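April
By Fahad Pirzada

The building on Kirnau Street was a carpet warehouse until the carpets moved out. Fernanda Correia signed the lease on a Friday and spent the weekend on her knees, scraping glue off the slab.

"I wanted to see the floor before I bought one single thing to put on it," she says.

The floor came first in the budget too. It is a poured coating in a grey-green that the supplier sells under the name Plermont, and it went down in two coats over 455 square yards. Correia picked a gloss finish against the installer's advice. He told her it would show every footprint. She told him that was what she was paying for. A dropped screw shows up on it from across the room, and a push broom gets the whole lower level clean in under 40 minutes.

Shared workshops tend to fill up fast. People bring in a bench, then a second bench, then a shelf for the things that won't fit on either. Correia ran a smaller place on Dellunance Avenue for 9 years and watched it happen there. By the end you had to turn sideways to reach the sink. When she moved, she sold or gave away almost 2,000 pounds of equipment, most of it steel shelving.

The new space has two levels. The mezzanine takes the paperwork, the spare parts and anything that doesn't need to be touched every day. Downstairs is for work. The benches stand out on the floor, with room to walk behind them, so that a person can come at a job from either side. Long items go on the ground in front of a bench instead of across the top.

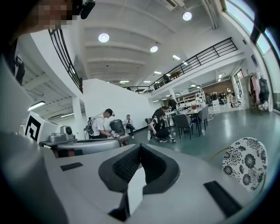
Walls were a harder argument. Several members wanted pegboard from end to end. Correia agreed to pegboard in the back hall and kept the big wall in the main room white and blank. Light from the front reaches it and comes back, and people sit against it when they need a break or want to think a job over. She says a chair by a plain wall gets more use than the couch she had in the old place.

Then there are the bins. Each bench is supposed to have one within arm's reach, and the rule is that scraps go in as you make them. Correia dislikes the end-of-day cleanup, which in her experience is done by the same two people every time. The bins get emptied at noon and again at closing. Members who skip it get a note taped to their bench. She has written plenty of those, and a couple have been taped to her own.

Storage is charged by the shelf. Anything left on the lower level overnight needs a tag with a name and a date, and after two weeks it goes upstairs. After a month it goes on the free table by the loading door. A good drill press went that way last winter, to a member who had been asking after it since the move.

The columns holding up the mezzanine were brown when she took over the building. She painted them white herself, one each evening after work. They get scuffed at cart height, and she keeps a quart of the paint under the stairs for touch-ups.

Correia is now looking at a second building, in the Kashindye district, with a lower ceiling and a worse floor. She has already called the installer.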